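Automation in Practice
Handout 6: Notes on the visit to the Kavovard workshop, Tristimcombe

These notes are for students who came on the Tuesday visit and for the few who could not. They follow the order of the morning. Read them before you start the write-up, which is due at the next class. Serpil Akyol took the first half and Ákos Nyitrai the second, and I have marked who said what where it matters.

1. What the group works on

Kavovard collects recordings of people doing jobs by hand and uses them to train robot arms. The jobs are dull ones on purpose: putting a part into a bag, turning a chair over to get at its bolts, winding up a cable. The person doing the job holds a gripper in each hand and does all the work through the fingers of the gripper. There is no robot in the room while this goes on. The arm comes in much later, when there is enough material to train from.

Serpil gave the size of the current set as 1,353 recordings, of which 1,194 passed checking. Please use these two numbers in your write-up and work out the share that was rejected. Several of you wrote down 1,300, which is not good enough for the exercise.

2. Why hand-held tools

You met the older method in Handout 4, where the operator steers a robot arm from a distance. It works, but it is slow, and the operator needs training before the recordings are any use. Serpil said that a new person on the hand-held grippers usually settles down after about 300 tries. She also said that the early tries are kept in a separate folder and are never mixed in with the rest.

The main cost is that a person's arm can do things the robot's arm cannot. If you reach round behind a part with your elbow up by your ear, the recording may be perfectly clear and still be of no use, as the robot has no way of getting into that position. Operators are told to work in front of the body and to keep the wrists fairly straight.

3. The demonstration

Ákos ran this part. We watched one operator at a time and then looked at the recordings on the Grevov viewer, which plays both hands side by side. Points to have in your notes:

Each gripper has to be tracked, so that the position of the fingers is known all the way through. Printed markers are one way of doing this. A marker has to be flat, clean and facing a camera to be read.

Two-handed jobs are harder to record than one-handed jobs. The two tracks have to share the same clock. If one runs even slightly late, the hands appear to pass a part between them before either has let go.

Large objects get in the way. A marker that reads well over an empty bench may be hidden for half the job once something big is between the hands.
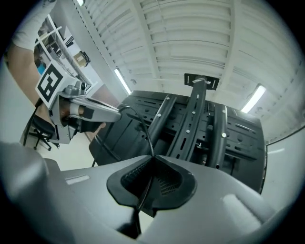
Why not simply film the person's bare hands?
The robot has a gripper with two fingers, and a human hand has five and a palm. If the person works through a gripper of the same shape, the movement can be copied to the robot with far less guesswork.

4. Checking

Every recording is watched by a second person before it goes in. The Gál sheet, which you were given on paper, lists the reasons for rejecting one. The commonest is lost tracking, with 91 cases in the present set. Dropped parts are not a reason for rejection if the operator picks the part up again and finishes the job.

5. For the next class

Write one side on a two-handed job you do at home. Say which hand holds and which hand moves, and where the two change over. Mark any point where a marker on top of either gripper would be hidden. Bring the Gál sheet with you.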